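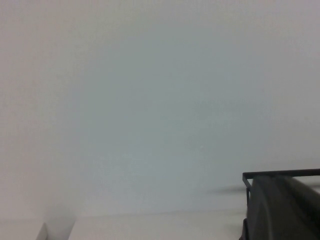
Turcotte Public Library District
Board of Trustees — Regular Meeting
October 30, 2019
Culluder Branch, Meeting Room B

MINUTES (approved as corrected)

Call to Order
The President called the meeting to order at 6:32 p.m. A quorum was present. The Vice President was excused. The Director, the Business Manager and the Culluder Branch Manager attended for staff.

Approval of Agenda
The Secretary asked that the item on the Grimholm parking lease be heard before the Director's report so that the district's attorney could leave early. Agenda approved as amended.

Approval of Prior Minutes
The minutes of the September regular meeting were reviewed. One correction was made: under New Business, "Skastisa Reading Room" should read "Skastisa Station." Moved, seconded and carried to approve as corrected.

Public Comment
A resident of Grimholm spoke in favor of evening hours at that branch and asked that the Board consider staying open until 8:00 p.m. during the school year. A second resident asked why the large-print shelves at Culluder had been moved to the back of the building. The Branch Manager responded that the move was temporary and that the shelves will return to the front once the carpet work is finished. A written comment regarding the sale of withdrawn books was received and placed on file.

Grimholm Parking Lease
The attorney reviewed the draft renewal with the owner of the lot next to the Grimholm Branch. The term is 2 years, with the same monthly rent. The owner has asked the district to take over snow removal for the full lot, including the row used by the hardware store. Trustees objected to this wording. The attorney will return the draft with snow removal limited to the spaces the district leases. Tabled to the next regular meeting.

Director's Report
The written report was included in the packet. The Director added the following:

The summer reading program closed with 715 finished logs across all locations. Prize books left over from the program have been given to the schools.

The new catalog software is in use at every location. Patrons have reported trouble placing holds from their phones — the vendor is aware and has promised a fix, but has not given a date. Staff are placing holds by telephone in the meantime.

The bookmobile was out of service for part of September with a failed alternator. The Skastisa stop was missed twice. Due dates for patrons at that stop were extended and no fines were charged.

A trustee asked whether the missed stops had been posted ahead of time. The Director stated that the first was not, and that notices will now go up at the Skastisa post office as well as on the website.

Financial Report
The Business Manager presented the September statements. Spending on heating and on electronic books is running ahead of budget. Staff recommended no transfer at this time. Moved, seconded and carried to accept the report and approve payment of bills as listed.

Old Business
Meeting Room Policy. The second reading of the revised policy was held. Discussion centered on whether groups may book the room on a standing basis. The Board agreed to allow standing bookings for one season at a time, with renewal at the desk. The limit on posted occupancy for the large room at Culluder remains at 98. Language on food was changed from "light refreshments" to "food and covered drinks." Moved, seconded and carried, with one trustee opposed.

Culluder Carpet. The installer has finished the children's area. The adult stacks will be done in sections so that the branch can stay open. A trustee noted that the color does not match the sample shown to the Board in the spring. Staff will check the order against the invoice.

New Business
Fine-Free Juvenile Cards. The Director proposed ending overdue fines on juvenile cards. Charges for lost or damaged items would stay in place. Trustees asked for figures on fine income by card type before voting. Referred to the Policy Committee.

Holiday Closings. The schedule was approved as presented.

Executive Session
None.

Adjournment
There being no further business, the meeting was adjourned at 8:14 p.m. The next regular meeting will be held at the Grimholm Branch.

Respectfully submitted,
Secretary, Board of Trustees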